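Sellari > Notes > Walls > Putting a glossy poster in a frame

Posts Workshop Paper Shelves About

The short version of this post is that a poster should go into a frame face down, and I had been doing it face up for years. The longer version covers flattening, dust, static and the order of operations, because I have now done four posters in a row for the hallway and the notes are worth keeping in one place.

The frames are plain black, from Ristent. The profile is narrow, the glazing is acrylic, and the backing is a sheet of board held by bent metal tabs. I would have preferred glass for the scratch resistance, but at this size glass gets heavy enough that I would want two fixings in the wall, and the hallway is plasterboard over an uneven stud spacing. Acrylic weighs little and hangs on one hook per side. It scratches if you look at it wrong and it attracts lint, so most of the work below is about lint.

Flattening first. A poster that has been in a tube will keep trying to go back to the tube. My method used to be rolling it the other way, which works on matte stock and leaves faint creases on gloss. I have stopped doing that. I now lay the sheet on a clean table, printed side down on plain newsprint, put a second layer of newsprint on top, then a board, then books. Two nights is enough for most papers. Heavy coated stock wants 4 nights and still finishes with a slight lift at the corners. The lift goes away under the backing board.

Barbara Bielecka, who used to frame prints for a living and has little patience with my experiments, told me the newsprint has to be the unprinted kind. She is right. Ordinary newspaper transferred a faint gray onto the white border of an old map of mine, and it did not come off.

Next, the frame. Put it face down on a towel and open all the tabs before you touch anything else. Bend each tab only as far as it needs to go. They are soft steel and will take maybe a few openings before one snaps. Lift out the backing, then the paper insert, then the acrylic. Peel the protective film from one side of the acrylic only. The film on the other side stays on until the last possible moment.

Handling is where gloss differs from everything else. A dark glossy sheet shows fingerprints, and it shows half-moon dents where it has been pinched and allowed to fold under its own weight. Hold it by opposite edges and let it take a wide, even curve. The curve stiffens the sheet. If you try to keep it flat in the air it will buckle somewhere in the middle, and a buckle in gloss is permanent.
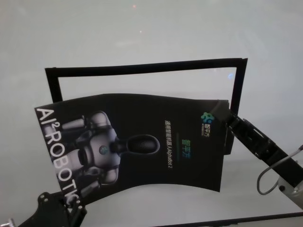
A black background also makes the alignment easier to forgive. With a white border, an error of a few millimeters against the frame edge is visible from the other end of the hallway. With black print running into a black profile, the eye has no line to compare, and I have left one poster very slightly rotated without anyone remarking on it. I know it is rotated.

Vertical lettering gives you another reference. If a poster has a line of type running along one edge, measure from the type to the frame at both ends and ignore the paper edge. Printers trim in stacks and the trim is often out of square with the artwork. On one of mine the difference was 3 millimeters over the full height. Squaring the paper would have left the type visibly leaning.

Now the order. Acrylic goes in first, bare side up. Wipe it with a barely damp microfiber cloth and leave it a minute. Do not rub with a dry cloth, which charges the sheet and pulls in every fiber within reach. Lower one short edge of the poster, printed side down, into the recess and let the rest roll down after it. Then the paper insert, then the backing, then two tabs on opposite sides. Turn the whole thing over and inspect it under a lamp held low to one side. There will be a speck. Turn it back, open the two tabs, remove the speck with a bit of low-tack tape, and repeat. When it is clean, close the remaining tabs and only then peel the outer film.

The face-up method, for comparison, means laying the poster on the backing and lowering the frame over both. It feels more natural because you can see the artwork. It also drags the poster sideways when the profile touches down, and you can't reach the tabs until you have flipped a loose stack.

Hanging: I set the center of each frame at the same height and let the tops fall where they fall. The hooks are Kaczmarczyk double-pin ones, rated well past what these weigh. Rostyslav Kovalchuk lent me his long level, and I used it for the line and then a short one on each frame. The gap between frames is 50 millimeters. I tried 100 first and the row looked like four unrelated decisions.

Still open: the fourth frame has a bow in the lower rail, enough to slide a business card behind the acrylic. I have put a strip of felt between the backing and the tabs on that side and it closes most of the gap. If the felt compresses I will swap the board for a thicker one. The leftover inserts are flat in the drawer under the printer, and the opened roll of low-tack tape is in there with them.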